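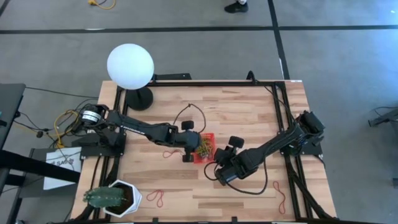
Chapter 4
Planning and Budgeting for a Two-Arm Work Cell

After reading this chapter you should be able to:
write a list of needs before you speak to a seller;
separate the price of the arms from the cost of the whole cell;
plan the floor, the cables and the small parts;
explain to a manager why the cheapest offer may cost more in the second year.

4.1 The arm is only one line of the budget

Many first budgets are made in the wrong order. The buyer finds an arm that he likes, he asks for the price, and then he adds a little money for "other things". In January, Morven Carnegie prepared such a budget for the Bovetstead workshop. It had three lines: two arms, two grippers, one table. When her colleague Ishbel MacRitchie checked it, she wrote 30 questions in the margin. Where do the cables go? What holds the arms to the table? Who pays for new fingertips when the old ones are worn?

The workshop wanted to do a simple sorting job, to take rubber bands from a table and put them in a basket. It sounds like work for a child. But a rubber band is soft, it lies flat, and it changes its shape each time it is touched. So the buyer must think about the gripper first and the arm second. A strong arm with fingers that are too thick will not help you.

We recommend to write the task in one sentence before anything else, and to put under it the objects which will be handled, with their size and weight. Please keep this page. You will need it again in section 4.5, when we compare the offers from Hura and Skinner.
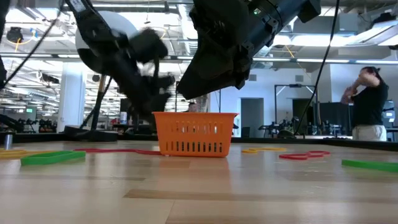 4.2 Costs that come with the cell

We divide the costs in three groups.

Fixed costs are paid once. Here belong the arms, the mounting frame, the table, the computer and the first installation. The frame is often forgotten, and it is not a small thing. If it bends even a little, the two arms will not agree about where the table is.

Running costs come back every year. Fingertips, cables, spare motors and the hours of the person who stands near the cell should all be written here. In the Bovetstead plan, one line of 537 dollars was for cables and cable holders only. The manager wanted to remove it. Ms. MacRitchie kept it — a loose cable near a moving joint can stop the work for a whole day.

Task costs depend on what you handle. Baskets, trays and test objects are cheap, but you need more of them than you think. Rubber bands become old and lose their stretch, and a worn band does not behave like a new one. Buy the same kind from the same seller, and order 100 pieces more than the plan says.

A small camera close to the fingers also belongs in the budget, if your task needs a near view.
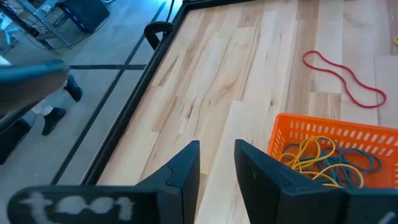 When you ask for an offer, ask the seller to write the frame, the grippers and the cables as separate lines. Some sellers prefer to give one price for everything. This is comfortable for them, but then you cannot see what you will pay when one part must be replaced. The seller Hinside gave Ms. Carnegie one total price at first, and it looked very good. After she asked for separate lines, she saw that the grippers had no spare fingertips and that the delivery did not include mounting.

Do not forget the floor. Measure the table, then add the space where the arms can reach over the edge, and then the space where a person walks. Mark these areas with tape before you order — moving tape is free, and moving a finished cell is not. In our experience a good plan uses no more than 70 percent of the money before the first test. The rest waits for the things that the test will teach you.

Before you continue to section 4.3, take a task from your own workplace and write its one-sentence description. Add the three groups of cost under it, and leave the prices empty for now.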